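# Visit to the Castaño station, Dratell workshop, Jirnham

Report of the automation working group, December 2019
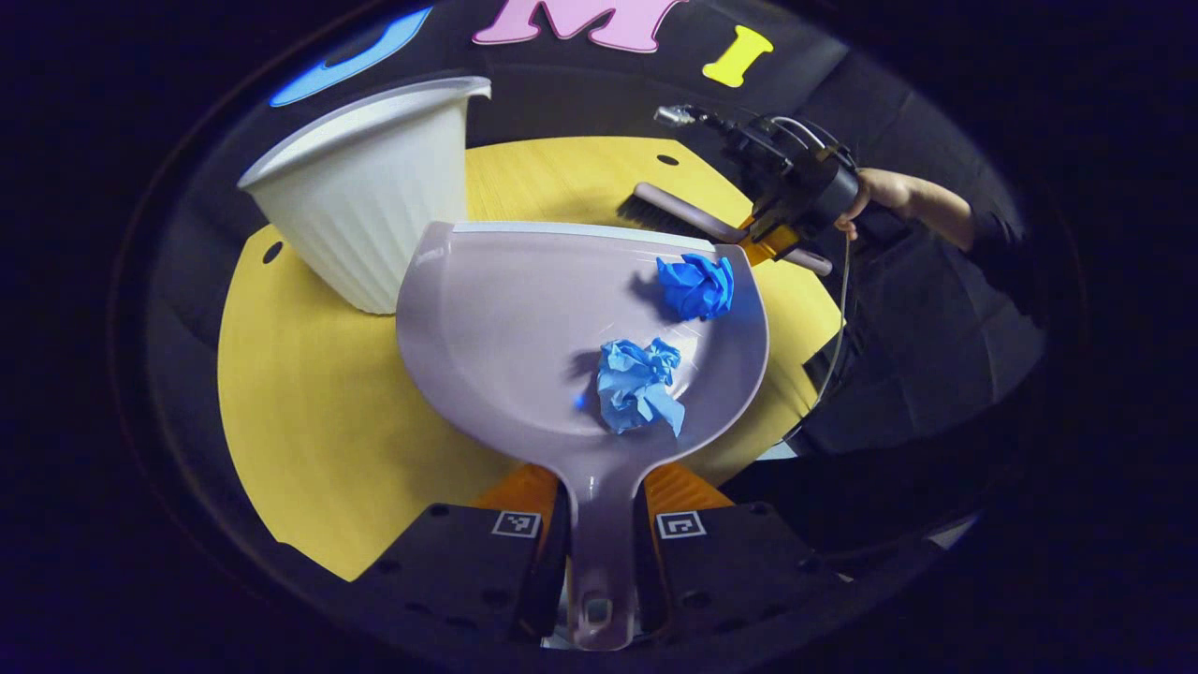 *Reading time: 4 minutes*

The working group was received at the Dratell workshop in Jirnham for a half-day visit, following an invitation extended in September. The purpose was to see how a single station is prepared and maintained between sessions. Members had asked specifically that the visit should not be a general tour, and the hosts kept to this request.

The station is known on site as Castaño. It consists of a round yellow table and 2 hand-held grippers made by Flulov, which an operator carries through household tasks so that the movements can be recorded and later used to train a robot arm. During our visit the task was clearing crumpled paper with a dustpan and a hand brush, with a white wastebasket standing by. One gripper holds the dustpan by its handle and the other holds the brush. Staff informed us that 251 recordings of this task had been accepted to date, and that the target is 1000.

## Preparing the table

The table is wiped at the start of each session and the objects are then put out. No fixed positions are used. The operator is asked to vary where the paper falls and which way the wastebasket is turned, and a short written sheet gives the limits within which this may be done. Two shades of blue paper were in use on the day.

There are small holes in the tabletop, and these are inspected before work begins. Grit from the dustpan lip collects in them, and on an earlier occasion a splinter raised at the rim of one hole had caught the bristles of the brush. The edge has been rubbed down and the fault has not come back.

## The fingers

Most of the maintenance time is given to the gripper fingers. Each black finger carries a small square printed marker at its inner corner, and the software reads the opening of the gripper from the distance between the pair. A marker that is scratched or greasy leads to a wrong reading, and the whole recording must then be set aside. The procedure shown to us was as follows:

1. Switch off the gripper and open the fingers fully.
2. Wipe both markers with a dry lint-free cloth. Spirit is not to be used, as it lifts the print.
3. Check that no corner of a marker has come away from the finger.
4. Close the fingers slowly on the test block and compare the reading with the figure on the card.
5. Enter the result in the station book, with initials.

If the reading in step 4 does not agree with the card, the markers are replaced as a pair. We were shown a replacement being carried out. The old print was peeled off, the seat cleaned, and the new one pressed down with a plastic spreader. It took longer than members had expected, chiefly on account of the adhesive left behind.

## The pads

The gripping surface is an orange ribbed pad on each finger. The pads are soft enough to take hold of a smooth plastic handle, and for the same reason they wear. The dustpan handle is a demanding item in this respect: it is narrow, rounded and slippery, and the weight of the pan lies well forward of the grip. A worn pad allows the handle to turn slowly in the fingers. Staff stated that this is easily missed during the task and becomes obvious only on playback.

The workshop now changes the pads after 16 hours of use, whatever their appearance. Previously they were changed on inspection, and the station book for that period shows several entries in which one pad had been renewed and its partner left in place. Members considered the present rule to be the sounder one. Used pads are kept in a labelled tray for a further month in case a recording is queried.

Pads are washed in warm water with a little soap and left to dry overnight. They should not be placed on a radiator – a set was lost in this way in the autumn, when the ribs hardened and cracked.

## Cables and clamps

The cable from the brush-side gripper gave rise to the longest discussion. It must be slack enough for the operator to sweep the full width of the table, yet it must not drag across the surface or knock the paper. The current arrangement is a loop let down at the side of the table. It was adopted after two shorter runs had been tried, both of which pulled at the connector. The connector is checked by hand each morning for play, and the clamp screws are tightened with the small driver kept on the shelf for that purpose only.

A spare cable is held. There is no spare clamp, and the workshop accepts that a failure would halt work until Flulov could supply one. We understand that an order is under consideration.

## Observations of the group

The records are in good order and the station book could be followed without assistance. The card giving the reference readings, however, is undated, and members could not establish when the figures were last confirmed. It was suggested that a date be added and that the test block be measured afresh.

It was also noted that the written sheet for the operator and the maintenance sheet are kept in different rooms. The operator is usually the first to notice a handle turning or a stiff brush-side clamp, and at present has to leave the station to report it. The hosts agreed to try a single folder beside the table.

The group wishes to record its thanks to the workshop for its time and for the candour with which faults were discussed. A copy of the pad-changing procedure has been requested and will be circulated with the papers for the next meeting.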